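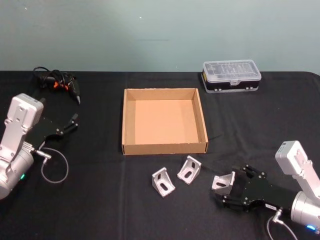 Bracket duty at the Roturau bench, with a box to fill.

I've been packing hardware at Fliralbridge since before we had a decent coffee machine, so when the Kullix two-arm cell landed on our floor in July I was ready to hate it. I don't! Not all of it, anyway. I've run it long enough now to give it a fair write-up, so let's go.

What it does for us is dull work. Corner brackets go into a box, the box moves on, repeat. My old shift was 639 brackets on a normal day and my thumbs felt every one (those slotted edges are mean). Now I set out the parts, start the routine and keep an eye on it while I do the paperwork I used to stay late for.

Setup took us 2 days, most of it spent teaching positions. The manual is 17 pages and reads like it was translated twice. Support did pick up the phone, so points for that. 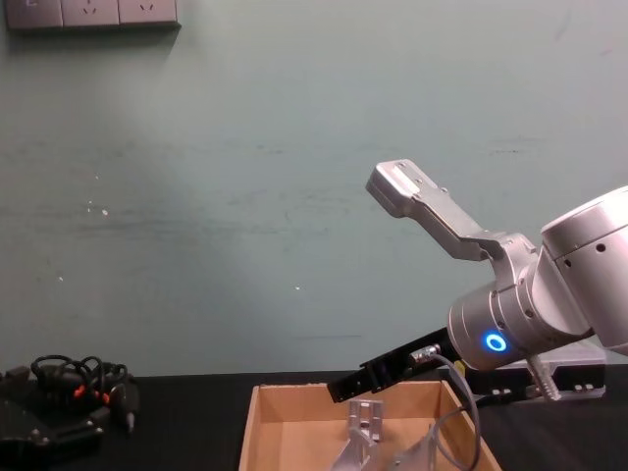 The arm over the box. Blue ring light on the wrist.

Gripes: it's slower than I am, by a lot. Loose cables get on my nerves, and I now check where they're lying before every start. It also wants parts laid out its way, so somebody still has to do the laying out, and that's me. My job title hasn't changed and neither has my pay, which I have brought up with Shirima's office more than once. If your boss buys one of these, ask about training hours first. We got almost 13 and I could have used double.

Still, my hands don't ache at night and I like being the one who knows how to fix it. Four stars from me.

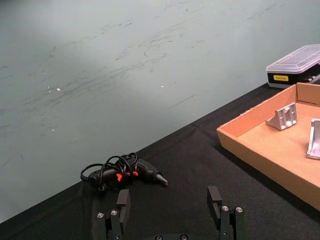
Chepkoech Okoth: We got ours in the spring and I'd drop it to three. The packing part is fine, but our break schedule got rebuilt around the machine and we had no say in it. Did they at least ask you all before moving the shifts?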